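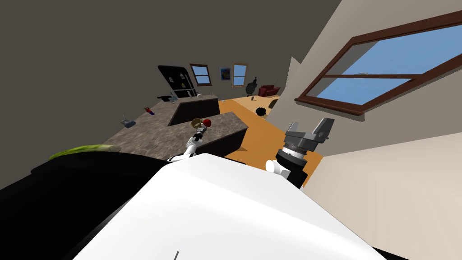 Figure 4. Bowl and red ball on the counter.

Assigning Change Kits in the Kerkeck Kit Planner

Use this section when the home and away colors of two clubs clash. The league file must be loaded first.

1. Open Fixtures and select the match. The sample file uses Jondormont at home to Rirska, match 557.

2. Click Check Clash. Shirts, shorts and socks are scored separately, from 0 to 100. Any score over 60 is marked in red.

3. If only the shorts are marked, choose Swap Shorts. The planner offers the club's registered alternates – it will not offer a color that is missing from the club sheet.

Note: Goalkeeper kits are checked last. Changing an outfield kit clears any goalkeeper choice already made.
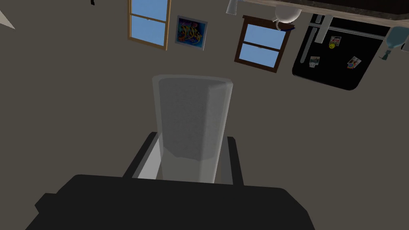

4. If the shirts are marked, choose Full Change and pick the away or third kit. Run Check Clash again.

5. Click Save, then Send to Officials.

Caution: Kits lock at 11 a.m. on match day. After that, changes must be entered by hand under Overrides.

Importing Older Seasons

Files made in Bañez format open as read-only. Save a copy before editing.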